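5. Placing the Etbridge countertop water filter and first use

5.1 Before you start

Read this section one time to the end before you open the bag with the cartridge. After the bag is open, the cartridge should be installed on the same day.

You will need:
- the filter body and the lid
- one Ukis cartridge (in the sealed bag)
- the drain hose, 119 cm long
- the faucet adapter with two rubber rings
- a clean towel

Note: The adapter fits faucets with outside thread. If your faucet has inside thread, please order the Sidov ring first. Do not try to close the difference with tape.

5.2 Choosing the place

1. Choose a flat table or counter near the sink. The full unit is heavy, and a thin shelf is not suitable.
2. Leave 9 cm free behind the body. The hose must make a wide curve and must not be pressed to the wall.
3. Keep the unit away from the stove and from direct sun.
4. Check that the place is level. If water stands higher on one side of the tank, turn the front foot until it is equal.

Many customers put the filter on the same table where they eat. This is allowed, but the lid must stay closed during the meal, and the hose should go behind the plates and not between them. 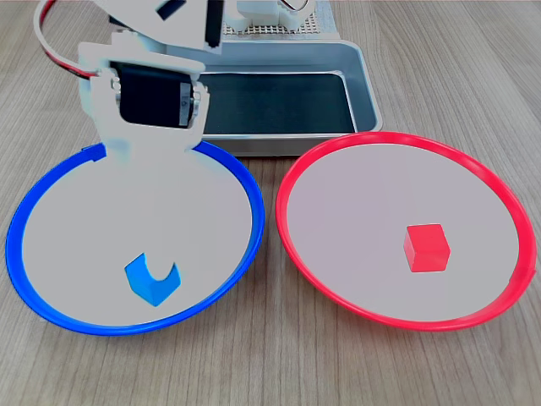
One customer from the Nkuna service list wrote to us that the kitchen table was fine for her during the whole summer, but that the hose came loose two times when the table was pulled out for guests, and she asked that we put a warning in the manual. We agree with her. If your table is moved often, use the counter.

CAUTION: Close the faucet and take off the adapter before you move the table or the unit. A hose under pressure can jump off and make the floor slippery.

5.3 Installing the cartridge

1. Wash your hands with soap and dry them.
2. Take off the lid by turning it to the left.
3. Cut the bag along the line and take out the cartridge. Hold it only by the plastic ring.
4. Remove the blue cap from the bottom. Keep the cap, you will need it for storage.
5. Put the cartridge in the body with the arrow up and press until you hear a click.
6. Put the lid back and turn it to the right until it stops. Do not use a tool for this.

5.4 First rinse

1. Screw the adapter on the faucet by hand. Both rubber rings must be inside.
2. Open the cold water slowly, to half. Never use hot water - it damages the cartridge and the guarantee is lost.
3. Let the water run through for 290 seconds. In the beginning it can be gray. This is fine dust from the carbon and it is not dangerous, but do not drink it.
4. Close the faucet and empty the tank completely.
5. Fill the tank again. This water you can drink.

Note: If the water is still gray after the second filling, repeat steps 2 to 4 one more time. If it does not help, take out the cartridge and check that the arrow is up.

5.5 When to change the cartridge

One cartridge is enough for nearly 234 liters. In houses with hard water it can be less. When the flow becomes slow, first clean the small net in the adapter - often the cartridge is still good.

If you will not use the filter for more than two weeks, take out the cartridge, put the cap on and store it in the refrigerator (do not freeze). Before the next use do the rinse from 5.4 again.

Text of this section revised 22 Jul 2021.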